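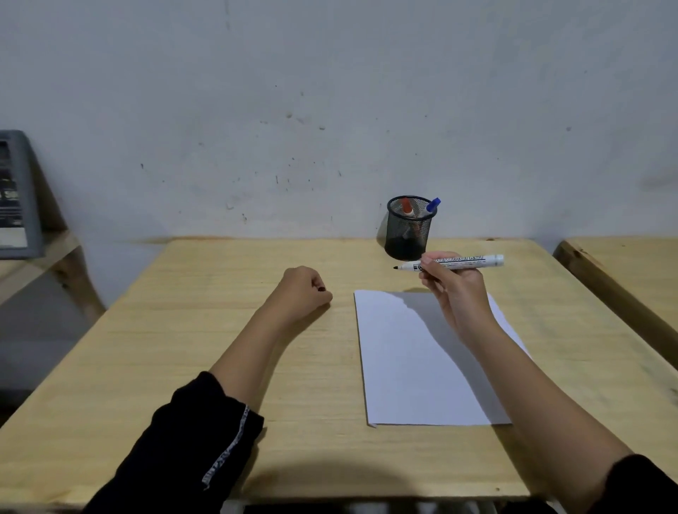 White marker uncapped, blank paper at the ready.

Marker questions we hear a lot

Do I need the fancy paper for Tuesday drawing hour?
Oh, please don't buy anything special! Plain white sheets are lovely, and we keep plenty by the pen holder, so help yourself.

Will the ink go through to the table?
It might if you press hard or color in a big patch, so slip 2 spare sheets underneath and draw away.

My marker has gone faint. Is it done for?
Maybe not! Cap it tightly, lay it flat overnight and try again. If it's still scratchy, hand it to Mitsuko at the desk and she'll find you another.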